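Wendar Comics Reading Circle
Minutes of the autumn meeting, 23 November 2022

Ruben Dewulf took the chair and opened by thanking everybody for coming out on such a miserable evening, and for bringing so much cake that we had to move the back issues onto the windowsill. Apologies were read from the members who had colds, and we all wished them better.

Minutes of the last meeting
These were agreed, with one correction. The villain in the second Varma book is the aunt and was written down as the sister. The secretary is sorry for any confusion this caused to people who were partway through.

The book for this session
We had all been reading the first collected volume of Trolesell, and it is a long time since a book got us talking so much before the kettle had even boiled. Most of the room loved the opening at the lighthouse and the way the heroine keeps her day job at the ferry office right through the story. There was a good deal of discussion about her mask, which some felt hid too much of her face in the quieter pages, and others thought was the best costume design we have had in front of us this year. Ruben read out the two pages where she finally talks to her brother on the dock, and did the voices, to warm applause.

A few members found the middle chapters slow going. It was pointed out that the book first came out as a serial and that the recaps must have been more welcome when there was a month to wait in between. The lettering in the storm chapter was also felt to be very small, and we agreed to mention this if we ever write to the publisher, which we have been meaning to do for a while now.

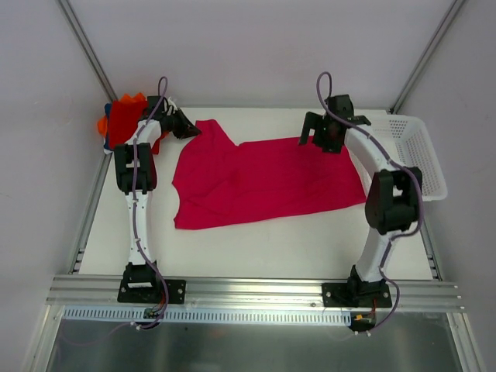
The talk then moved on to the ending, and people who have not finished may like to skip this paragraph. Opinion was split on whether the captain really drowned. Those who have read ahead kept admirably quiet, though there was some smiling. It was felt that bringing him back would spoil a very fine last page, but that we would all buy the next volume anyway.

Lending box
The box now holds about 140 books, and it has become quite a job to carry. It was agreed to split it into 2 boxes, one for superheroes and one for everything else, and there followed a long and friendly argument over which of them Zisuro belongs in. It will go in with the superheroes for now. Please do check your shelves at home, as the third Varma book has been missing since March and there is a waiting list for it.

Money
We have 50 dollars left after paying for the room. The meeting was happy for this to go toward replacing the worn-out Zisuro volumes, the ones with the pages coming loose, and anything left over will be spent on tea and coffee.

Next book
Several titles were put forward and all of them sounded lovely. After a show of hands we settled on the first Zisuro collection, which many of us have read before but would be glad to read again in company. Newer members were promised that it picks up once the twins leave the city.

Any other business
A request was made for a drawing evening in the spring, with no experience needed, and this went down very well. Ruben will ask about the room and let everyone know. Members were also reminded to take their own cake tins home, as there are 2 left in the kitchen from last time.

The meeting closed with thanks to the chair.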